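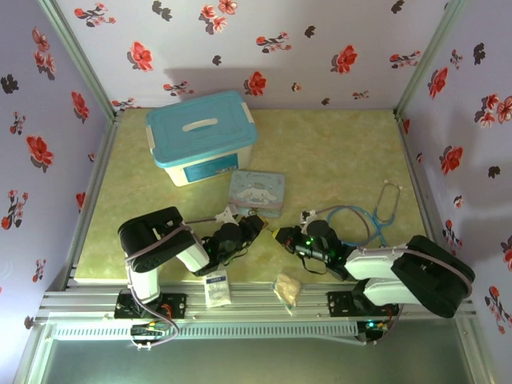

Ticket: Brirkex powder foundation, pump and shade problems
Status: open
Opened: 3 Apr 2020

Customer ordered the Brirkex two-step base through Tradis. Shade on the box says 22, shade on the bottle says 4. Her face agrees with neither.

Pump gives nothing for three presses, then a month's supply on the fourth. Asked her to run the nozzle under warm water and wipe it. She had done that already, twice, and now has a very clean nozzle.

Checked the batch with Arnivton. They shipped 2,000 bottles with the old labels - the shade inside is 22 whatever the bottle claims. Pump is a separate fault, so naturally it needs a separate form.

Replacement pump requested. Next stock due in May. Customer asks if she can decant into a jar meanwhile. Told her yes, a clean one with a lid.

Waiting on Arnivton for the form.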